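Chapter 8
When a Household Robot Fails

Most early books on robot safety were written for factories, where a fence separates the machine from the people who work near it. A home has no fence. Faults there tend to be small, and they are often found by a resident hours later. This chapter is concerned with faults of that kind: how they begin, how they are recorded, and what an operator must do before the machine is allowed to move again.

The opening case is taken from the Plevby trials, in which humanoid robots carried out cleaning tasks in furnished rooms. The task under study was the clearing of crumbs from a mattress with a hand brush and a dustpan. The crumbs were to be emptied into a basket on the floor. The work calls for two hands, and the two hands do not fail in the same way.
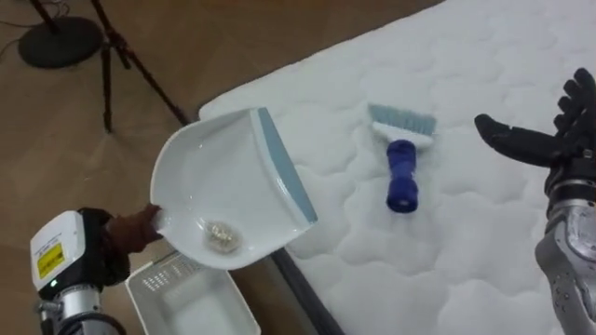 Figure 8.1 The dustpan held above the basket, with debris near the handle end. The brush lies on the mattress.

During one run in February, the left hand lost part of its grip while the pan was being carried. The fingers remained closed around the handle, and the controller therefore continued to report a secure hold. The pan turned slowly under its own weight and spilled its contents. No alarm was raised. The operator, Ladi Uzor, pressed the stop control after seeing the pan turn, and the arm halted with the handle still in the hand.

The trial record classed the event as a silent fault, meaning a fault that the machine does not detect. Silent faults made up 8 of the 33 entries in the Plevby log. None caused an injury – but two were followed by a second, more serious event, as the run had been resumed without an inspection.
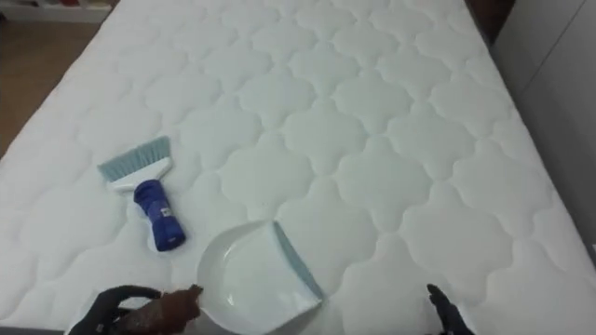
Figure 8.2 Brush and dustpan on the quilted surface, with both hands partly in view.

Liam Rudd, who reviewed the log for Haslam, drew attention to the period just after a stop. An operator who sees a still machine may treat it as a safe one. A stopped arm may still be powered, and it may move when the stop is released. The Plevby rules were changed as a result. Operators must now wait 20 seconds after a stop, confirm on the panel that the arms are disabled, and only then approach. Objects are to be removed from the hands by one person while a second remains at the stop control.

The revised rules also cover the floor. Cables and baskets must be noted on the room plan before each run, and the operator's path to the robot must be agreed in advance.

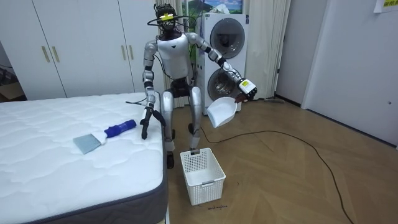 8.1 Terms Used in This Chapter

A fault is a condition in which a part of the system does not perform as intended. A failure is the loss of a required function. A fault may exist for some time before any failure follows from it, and the grip fault described above is a case in point.

A hazard is a possible source of harm. A powered arm is a hazard whether or not it is moving.

Readers should keep these terms apart when completing the exercises – the incident forms in Section 8.2 use each of them in the sense given here.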